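Moving the bimanual planner off a single 14-DoF tree

December 2024

The short version: I split the planner for our two-arm setup into a coordinator and two per-arm trees, and the median plan time on the appliance tasks went from 154 ms to 30 ms. The longer version has one bug in it that cost me most of a week, so I am writing it down before I forget the details.

Background. The stack is called Hafstein. It does collision checking, inverse kinematics and sampling-based planning for both arms, and hands trajectories to a separate control process called Tullance, which tracks them. Until last month every query that touched both arms went into one joint-space tree. This is correct and easy to reason about. It is also wasteful when one arm is supposed to stay in contact with something and barely move while the other does the reaching.

The coordinator now asks a simple question first: do the swept volumes of the two goals overlap, with padding? If they don't, each arm gets its own tree, and the other arm is treated as a slow obstacle with an inflated hull. If they do, we fall back to the old joint tree. On our logged queries the fallback is rare, mostly cases where both grippers need to be near the same opening.

The appliance with two openings is a good stress case. The left arm goes to a rack in one opening, the right arm goes past an open door into the other, and the links have very little room for error near the rims.

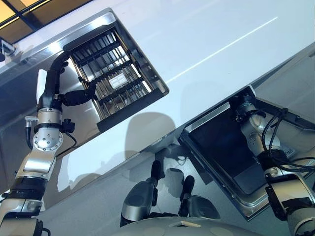 Left gripper against the front edge of the rack, right arm inside the second opening.

Now the bug. Plans for the right arm were intermittently rejected at the validation step, after the tree had already reported a solution. The rejected state was always a wrist link in collision with the door. Replaying the same seed offline gave a clean path every time.

I suspected the hull inflation first and spent two days there. It was fine. What was wrong was the planning scene snapshot. Each tree took its own copy of the world at start, and the validator took a third one at the end. Perception updates the door angle as an articulated joint, and the estimate jitters by a degree or so on shiny metal. The tree planned against one door, the validator checked against another. With the old single-tree planner both stages shared a snapshot, so the jitter never showed up.

The fix has two parts. The coordinator takes one snapshot, stamps it with an ID, and passes it to everything downstream. The validator refuses to run against any other ID. Separately, before execution, Tullance compares the stamped snapshot to the live scene and only asks for a replan if an articulated joint has moved more than 2 degrees. That threshold was picked by looking at a histogram of the jitter, and I would not defend it for another door.

Some other notes:

The edge cache is now keyed per arm and capped at 4000 entries. Larger caps used more memory and gave no measurable gain.

Reflections still bother the depth pipeline. White gloss at a steep angle produces patches of missing depth, which the voxel map marks as unknown, and unknown is treated as occupied. I fit a plane to the large faces and fill the holes from that. It works on flat panels only - curved housings still need a mesh.

The mesh exporter in Alto flips normals on thin shells like door flaps. Check them before building the distance field. The Wandesley branch has a script for it, not merged yet.

Contact is still handled badly. When a gripper is meant to press on something, I disable collision pairs between the fingers and that object by hand, in a config file. I would like the task description to carry that information so the planner can set the pairs itself. That is next on the list, after the regression tests for snapshot IDs are in.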